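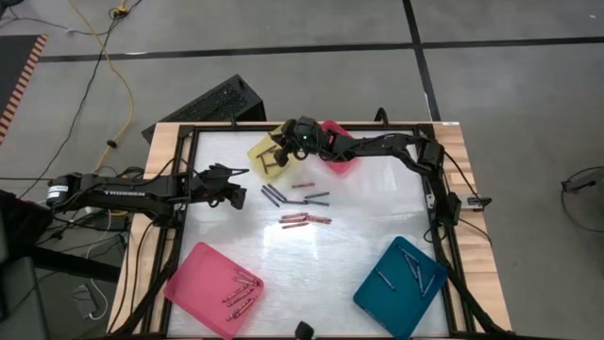

*White top, wooden table.*

I finished Hollis on Tuesday, all 569 pages of it, and I'm still cross about the lighthouse. Eun-seong Maeng spends 107 pages getting two sisters to Kandbridge and then lets them argue about soup. I loved the soup. My bookmark is a birthday card I never posted (sorry, Mum), and it sat at chapter 33 for most of January.

Four stars, grudgingly. The sequel is called Arari and I've already ordered it. Cards will be back next week, mostly owls.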